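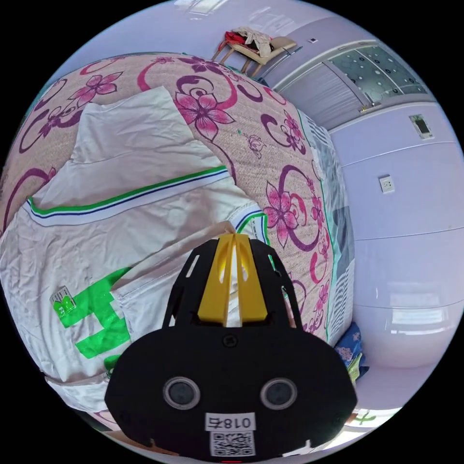 Colour is a funny thing to explain, so quick version first. Light comes out of the sun or a lamp. It hits stuff. Some of it gets soaked up and some bounces off, and the bit that bounces off is what gets into your eye. Yellow things, like the two yellow fingers at the top of this page, bounce yellow-looking light at you. Black things soak up nearly all of it and send hardly any back. Put yellow and black side by side and your eye goes straight to the yellow. Wasps do this. So do lots of warning signs.

Where do the colours come from?

From the light. Sounds wrong, I know. Sunlight looks plain, white or no colour at all, but it's a mix. Shine it through rain and you get the mix spread out – red, orange, yellow, green, blue, indigo, violet. A rainbow. Every raindrop bends the light a bit as it goes in, bounces it off the back, and bends it again on the way out. Red bends least. Violet bends most. So they come out at slightly different angles and you see stripes.

You can do it with a glass of water on a sunny window sill. White paper on the floor. Move the glass about till a little rainbow turns up. Might take a while. Don't leave the glass there after, it'll get knocked.

And a banana? A banana hasn't got any light of its own. Shut it in a totally dark cupboard and it isn't glowing yellow in there. Its skin soaks up most of the blue and bounces back the red, orange, yellow and green. Mix those together and your brain says: yellow.

How your eye does it

At the back of each eye there's a layer called the retina. It's full of tiny cells that notice light. One sort is called rods. Rods are good in the dark but useless at colour. The other sort is called cones, and most people have three kinds:

one kind that is best at blue
one kind that is best at green
one kind that is best at red (well, yellowy-red really, but everybody says red)

There isn't a yellow kind. No yellow cones at all! When something yellow comes along, the red ones and the green ones both get busy, and the blue ones mostly stay quiet. Your brain puts that together and calls it yellow. A telly or tablet uses the same trick. The screen is made of tiny red, green and blue lights and nothing else. If you get a drop of water on it the drop works like a magnifying glass and you can sometimes see them. (Wipe it off again. Ask first.)

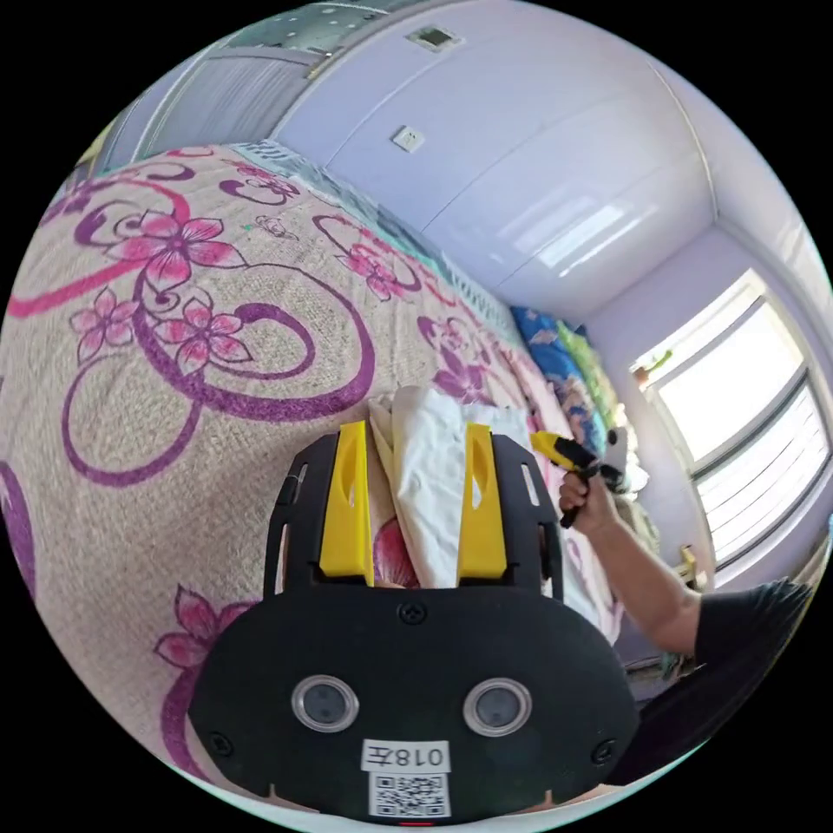

RUKBRIDGE, October

Grey out today, proper drizzle, so a good day for thinking about white. What is white? It's what you see when something bounces back nearly all the colours together. A white cloth does that. Milk does it. Snow, paper, a clean plate.

But crumple a white cloth up and look properly. Is it all white? Nope. The bits facing the light are bright and the insides of the folds are grey, or a bit blue, or a bit yellow if there's a lamp on. Same cloth. Your brain just says "white cloth" and doesn't bother telling you about the rest. Painters have to learn to stop listening to there brains and paint the grey bits grey.

Try this one. You need a white hanky or a bit of kitchen roll, and some pencils.

Scrunch it up. Put it near a window.
Look for the darkest fold. Colour that bit in first.
Then the middling bits.
Leave the brightest bits as bare paper.

Looks like cloth when you've done. It's mostly the shadows that do it.

Another thing about white. Sit in a room with an orangey lamp in the evening, say half past seven, and white things still look white to you. Then go outside and look back in through the window. Orange room! Your brain had been fixing the colour the whole time you were in there. It's called colour constancy. Long words, but it only means things seem to stay the same colour when the light changes.

Mixing paint is different

This muddles everybody. Mix red light and green light: yellow. Mix red paint and green paint: brown sludge. Why?

Lights add up. Each new light gives your eye more. Paints take away. Each new paint soaks up a bit more of the light, so less comes back, and it gets darker and muddier. At Skeston Library they had a paint morning one Wednesday with 28 pots out on the tables, and by dinner time the rinsing water was the same brown as always. It always goes that brown. Too many colours in it, each one soaking up its share.

Paint has to be the same every time you buy it, so the makers give each colour a number. The tin of Jendov yellow in our kitchen is 3161. Names are more fun but numbers are safer, as one person's "lemon" is another person's "custard".

And pink? Pink isn't in the rainbow. Go and check next time it rains. Pale pink is usually red with a lot of white in it. Bright purply pink is red and blue together, from the two opposite ends of the rainbow, so there's no stripe where it could go. Your brain makes it up, and we all get along with it fine.
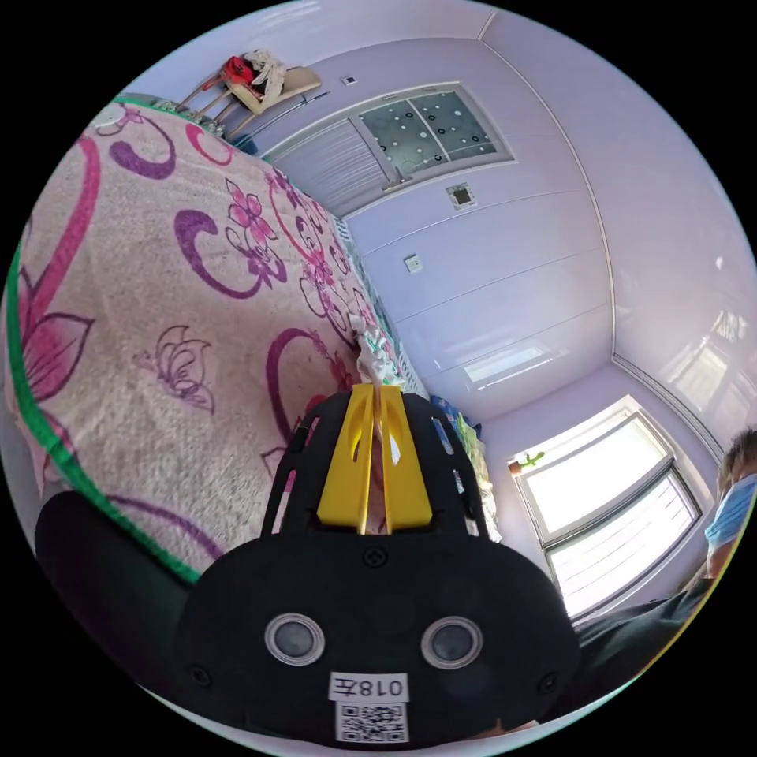
Please say something about dogs, a reader writes, my dog can't find his red ball on the grass and my brother says dogs only see black and white.

Right, dogs. Your brother is wrong but lots of grown ups think it too. Dogs have two kinds of cone where most of us have three. They see blue and they see yellow. Red and green look much the same to them, sort of a dull yellowy brown. So a red ball on green grass is a hard one. He can still sniff it out but a blue ball would be quicker.

Some people see a bit like that as well. It's called being colour blind, not a great name, because they can see plenty of colours. Usually it's red and green that are hard to tell apart. It's commoner in boys. That's why good maps and games use shapes or patterns and not only colours.

Bees see different again. They can't see red very well but they can see ultraviolet, a sort of light that's past violet and invisible to us. Some flowers that look plain yellow to you have ultraviolet patterns showing the bee were to land.
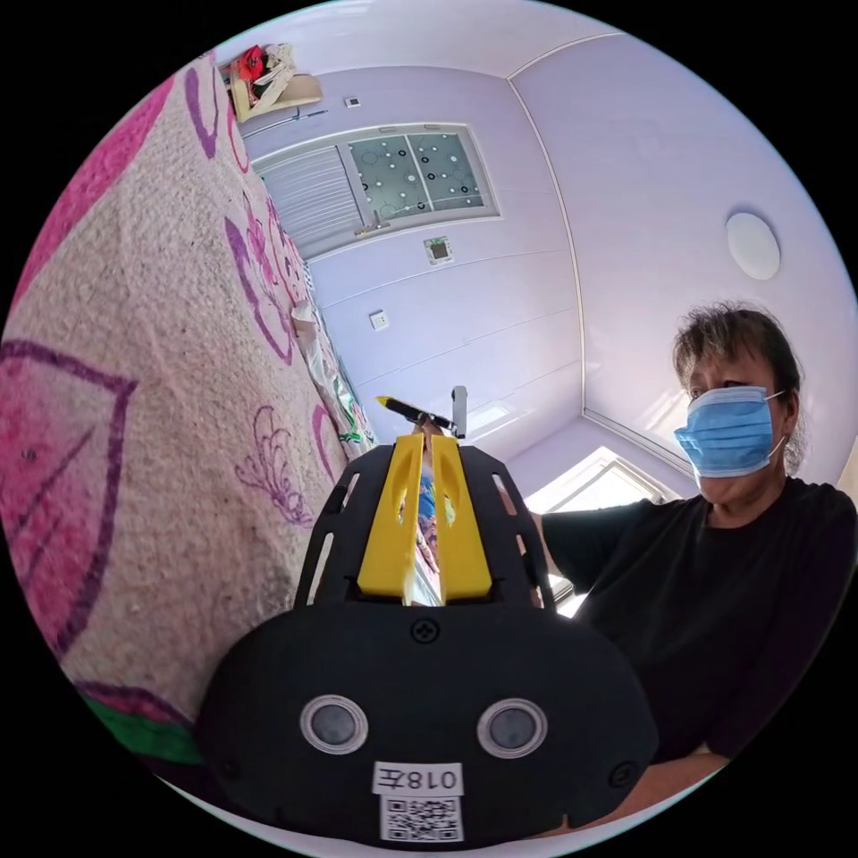

Black and yellow. Easy to tell apart even in poor light.

One more to try, the staring one. Colour in a big yellow blob. Really thick. Put it under a good light and stare at the middle while you count slowly to thirty. No looking away. Now look at a plain white wall.

You should see a blue blob floating there. It's an afterimage. Your red and green cones got tired from all that yellow, so when you look at white the blue ones shout loudest for a bit. Blink and it comes back. Works with other colours too – a red blob gives you a bluey green one, and a green blob gives you pinky purple.

Never stare at the sun or a bright bulb for this. Crayon blobs only.

Words to know

Retina: the layer at the back of your eye that notices light.
Cones: the cells in it that do colour.
Rods: the cells that work when it's nearly dark.
Reflect: bounce back.
Absorb: soak up.
Ultraviolet: light past violet. Bees yes, you no.

Next page: Why is the sky blue at dinner time and orange at tea time?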